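# Gripper swap, week two

So the Vultero fingers are off and the Huselley ones are on, and I have opinions already.

Quick recap if you missed the last post. I've been running the same sorting job with two different grippers: pick something soft out of a tray, drop it in a box, go again. Same arm, same drive-it-by-hand controller, same table with the green cloth on it. The only thing I wanted to change was what's on the end of the wrist. (I did also move a cable, and I'll get to that.)

The Vultero is the one I wanted to love. It's light, it closes fast, and it comes with a really nice mounting plate that took me maybe five minutes to line up. On firm things it was great. I got through 443 picks with it before I stopped, and most of the ones I lost were fabric. It would pinch a fold of towel, lift, and then the towel would slowly slide back out like it was embarrassed for me. Anything with fuzz on it was hit or miss too. The little rubber pads get lint on them and then they just skate.

The Huselley is chunkier and I was sure I'd hate that. You do lose some view of what you're grabbing, especially close to the side of the tray, and twice now I've bumped the rim because I forgot how wide the housing is. But wow, does it hold on! Knitted stuff comes up first try nearly every time. Squishy balls, spiky balls, no trouble. I'm only 82 picks in, so don't go ordering one on my say-so yet, but the difference on cloth was obvious inside the first ten minutes.

Where it's worse is small hard round things. The fingertips want to close on something with a bit of give, and a little smooth ball just squirts out sideways and goes under whatever's next to it. I had the closing speed at the default, which is way too eager. Dropping it to 9 in the settings menu helped a lot. The Fitzsimmons driver calls that value "approach force" for some reason, even though as far as I can tell it only touches speed – if anyone knows what's going on there, please tell me, the manual is no help at all.

OK, the cable. The camera feed kept hiccuping whenever I rotated the wrist past a certain point, and I blamed the new gripper for a whole evening. Nope. I'd routed the lead too tight when I did the swap. I gave it more slack and it's been fine since. That evening's picks are not in the numbers above, because I was driving half blind and swearing.

I've also gone back to the plain white handheld controller. I tried the Eltalby one with the big stick for a couple of sessions and my thumb got tired, plus it drifts a little when you let go. The white one has small buttons and they're kind of mushy, but I know where everything is without looking down, and for this job that matters more to me than a fancy stick.

Boxes are still stacked at the left of the tray, pink at the bottom, then blue, then cream, and the two upper ones have round holes that are a fun challenge with a wide gripper. Aiming for a hole like that from above takes some practice! 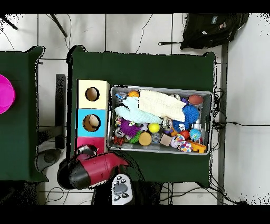 Next up is getting the Huselley to the same number of picks as the Vultero so I can compare them fairly, and then I want to try a set of softer pads on the Vultero and see if the towel problem goes away. If it does, I might end up back where I started, and I'd be fine with that because I miss that mounting plate. I'll put the settings for both in the next post, once I've stopped changing them every night.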